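Tillmont发布“迟归者”长租公寓计划，Grornden旧公寓楼改造后将于11月开放入住

2019年2月24日，Relasville讯——长租公寓运营商Tillmont今日宣布，旗下新项目“迟归者”完成全部设计工作，正式接受预约登记。项目位于Relasville城北的Grornden街区，由一栋空置多年的旧公寓楼改造而成，共提供412套单间及一居室，首批租户可于11月入住。

选在星期天发布消息，公司承认有违行业惯例。考虑到目标客群只有星期天才有空看新闻，市场部认为这个日子再合适不过。

“迟归者”面向的是晚上九点以后才到家的人。Tillmont去年对现有租户做过一次问卷，原本想了解大家对屋顶花园、共享书吧和瑜伽室的期待，收回来的答卷却大多在谈隔音、热水和快递柜。有一位租户在“您理想中的公共空间”一栏只写了两个字：“别吵。”这份答卷后来被设计团队贴在会议室墙上，一直没有取下来。

“我们做了六年公寓，开过很多次关于生活方式的会，”Tillmont项目总监Leonilde Meireles表示，“开完会大家各自回家，发现自己的生活方式就是洗衣服和睡觉。这次我们决定先把这两件事办妥。”

按照最终方案，原定的屋顶花园改为晾晒平台，书吧改为带门的自习隔间，瑜伽室则予以取消。省下的预算用在三个地方：分户墙加装隔音层，每层设置夜间取件柜，每套房间配齐独立洗衣设备。过去住客深夜抱着一盆衣服下楼、发现机器里还泡着别人床单的经历，公司不打算继续提供。

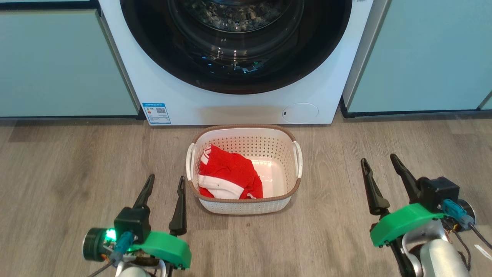

滚筒洗衣机嵌装于浅薄荷绿色柜体之间。

室内设计由Halvorsen事务所承担。事务所主持设计师Berwyn Beddoe介绍，团队为公共走廊试过19种灯光方案，最后选中的是最暗的那一种。“业主第一次来看样板层，问我们灯是不是坏了，”Beddoe说，“我们说没有，您刚下班，眼睛需要休息。业主想了想，在验收单上签了字。”

隔音部分花的时间更长。设计团队曾在样板层连住两周，轮流扮演楼上那位半夜拖椅子的邻居，据说竞争颇为激烈。最终方案在地面铺设减振垫层，椅子则统一配了毡垫。公司提醒，毡垫属于房屋配套物品，退租时请勿带走，尽管以往的经验表明这句话用处不大。

租约方面，“迟归者”提供3个月起的短租和一年期长租两种选择，押金均为一个月租金。合同正文由原来的42页压缩到九页，删去的内容包括对“社区精神”的四段阐述，以及一条要求租户每季度至少参加一次邻里联谊的条款。据法务部门统计，该条款自写入合同以来从未有人遵守，包括住在公司公寓里的法务部门同事。

楼内仍保留一处公共厨房，供愿意与人打交道的住客使用。厨房全天开放，设有长桌，不安排破冰游戏。住客如在冰箱里存放食物，请写上姓名和日期；只写“勿动”的，管理处将视为无主处理。

Meireles表示，公司对入住率持谨慎乐观态度。“我们以前的宣传册上总有一群人端着酒杯在天台上笑，”她说，“这次的宣传册上没有人。他们还没下班。”

预约登记即日起在Tillmont官网及Grornden项目接待处同步进行。接待处营业时间为每日14时至22时30分，上午不开门，请勿提前到场排队。样板层参观需提前一天预约，每场四十分钟，参观期间请将手机调至静音。

关于Tillmont
Tillmont是一家总部位于Relasville的长租公寓运营商，主要从事旧楼改造、公寓租赁及物业管理业务。

媒体垂询
Tillmont传播部，工作日10时至18时。紧急事宜可留言，我们下班到家后会看。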